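Cluter: Food and Packaging on a Table

README, last edited 11/04/2020

Cluter is a set of 1,139 color pictures of food, packaging and small household items left out on a table. It covers 127 layouts and uses 49 item labels. Prilska handled the labeling and Masson keeps the download copy.

The items are the kind of thing left over after a quick lunch: paper cups, takeout bowls, snack bags, trays, loose produce. A layout keeps its name as long as the same items are on the table, even if some have moved or been turned over. The first picture below belongs to a layout with a paper cup standing in front of a pile of dried chilies, and a clear tray with cherry tomatoes on one side and a white plastic utensil on the other.

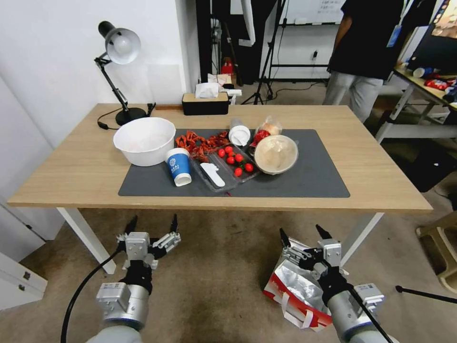 What is labeled

Anything on the tabletop or the gray mat gets a label. The mat itself is labeled once per picture as "mat". Items on the floor or under the table are not labeled, so the paper shopping bag under the table in the next picture has no entry.

Food inside a container gets its own label when it can be told apart through the plastic. Tomatoes are counted one by one. Dried chilies are labeled as a pile, and a piece lying clear of the pile gets a separate entry, like the small one on the mat in front of the tray.
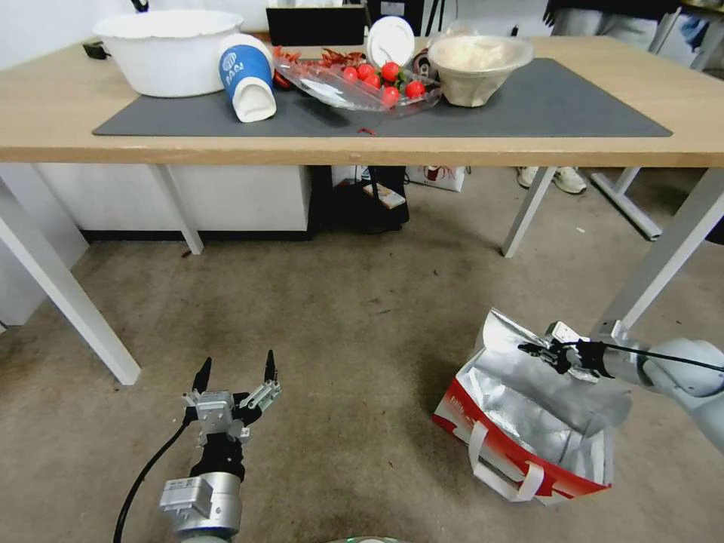
Cup on its side, seven tomatoes in the tray, domed bowl at right.

Pose tags

Cups, bowls and lids carry one of three tags: upright, on side, upside down. A lid propped on its edge is tagged "on side". We went back and forth on this one and the August version had it as upright - please don't mix the two versions.

Bags have no pose tag. We tried "flat" and "standing" and could not agree on most of them.

The picture below uses two of the tags. The blue-and-white cup is on its side, and the white cup near the rear edge of the mat is upside down. The tray in it has six tomatoes. Tomato counts are per picture, so do not copy them across a layout. 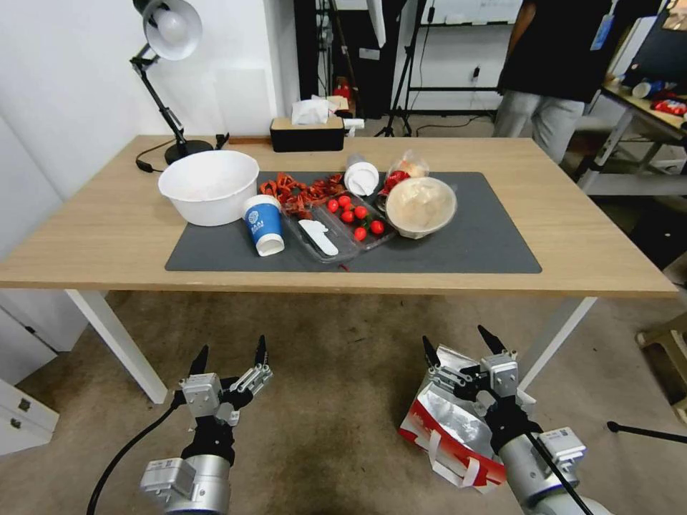 Known problems

Some 990 pictures have been checked by a second person. The rest have one pass only and are marked "single" in the list file.

Clear plastic is the weak spot. Outlines for trays and domed lids can be off at the rim, and contents of a closed bag may be labeled "unknown food".

Tissue boxes are labeled as one item with the tissue included.

Files

pictures/ - color pictures, one folder per layout
labels/ - one text file per picture
list.txt - picture name, layout name, checked or single
items.txt - all item labels with short notes

Use

Free for research and teaching. Please give the name Cluter and the version you used. The Kotska set uses a similar item list but its numbering is different, so match by name.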